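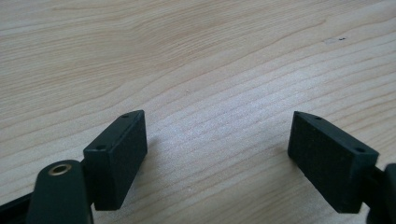 Os dois dedos da garra manual, abertos sobre o tampo de madeira.

Projeto Sadus – acta da reunião de segunda-feira, 22 de junho

Começámos tarde outra vez (a culpa foi minha, estava à procura do cabo do projetor) e fomos logo ao que interessava: os resultados da comparação entre demonstrações com a garra manual e com teleoperação.

Ponto 1. Temos 3849 demonstrações limpas. Toda a gente ficou contente, eu incluída! A equipa da Prastetti pediu para voltarmos a ver o filtro que deita fora os episódios curtos, e ficou combinado que o limite passa a 18 fotogramas.

Ponto 2. Com a garra manual, a política treinada acertou em 60 por cento das tentativas de pegar em peças pequenas. Discutimos bastante se isto se deve ao método ou só à variedade das mesas – eu continuo a apostar na variedade, mas fiquei em minoria. Vamos repetir o treino com quatro sementes diferentes antes de escrever seja o que for.

Ponto 3. Calibração da abertura dos dedos. O pessoal de Prambridge quer uma gravação em vazio no início de cada sessão, com a garra toda aberta e depois fechada. Aprovado sem grande conversa.

Ponto 4. O artigo. Fico eu com a secção do método, a Dimitriou trata das figuras. O rascunho segue por correio antes da próxima reunião.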